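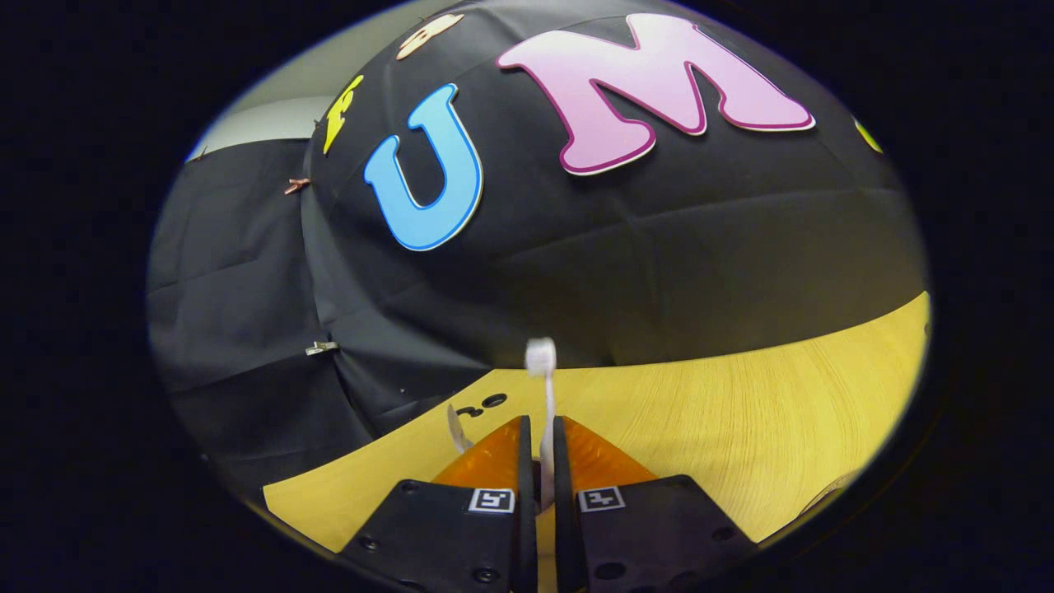
Fedico announces the Gistel 3, a midrange phone with a battery you can swap yourself

21 Apr 2026

Phone maker Fedico has taken the wraps off the Gistel 3, and for anyone who still remembers popping the back off an old handset and dropping in a fresh battery, it may feel like a visit from an old friend. The back cover comes away with a fingernail, the battery lifts out by a small fabric tab, and the whole business needs no tools, no heat and no trip to the repair counter.

The company had been hinting at something like this for a good while, and the people who follow it closely (a loyal and rather patient bunch, it must be said) will be glad to hear that the rest of the phone hasn't been neglected. There is a main camera with a 50-megapixel sensor, a second, wider one for landscapes and crowded family dinners, and a bright flat screen with a slim border all the way around. The fingerprint reader has moved from the back to the power button, which was bound to happen once the cover became something you take off.

"We kept hearing from customers who liked their phone perfectly well and were only tired of charging it at lunchtime," said Veronica Tudose, who heads the phone team at Fedico. "They didn't want a new phone. They wanted the one they had, the way it was when they bought it."
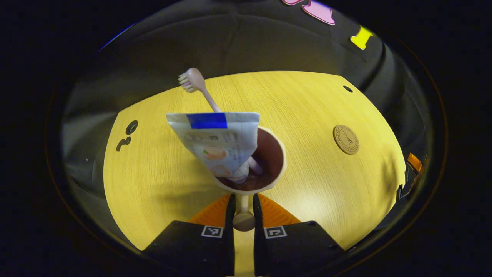

Spare batteries will be sold separately, and Fedico says the same battery will fit the next model as well, so a spare bought this year should not end up forgotten in a drawer. Wired charging is quick enough, with up to 11 hours of video promised from a full battery. Wireless charging has been left out. Tudose said the coil would have made the removable cover too thick, and the team went back and forth on it for longer than she cared to admit.

The Gistel 3 weighs 187 grams, a touch more than the model it replaces, and most of the difference is in the sturdier frame around the battery bay. It is protected against splashes and rain, though Fedico does not recommend taking it swimming.

Software is the one area where we would have liked to hear a little more. The phone ships with a light, tidy version of Android, and security updates are promised, but product manager Tsz-kin Mok would not be drawn on how many years they will last – only that the answer will be printed on the box by the time the phone reaches stores.

The Gistel 3 comes in dark green, gray and a soft brick red. Preorders are open now on the Fedico website, and the price will be confirmed before the first phones ship.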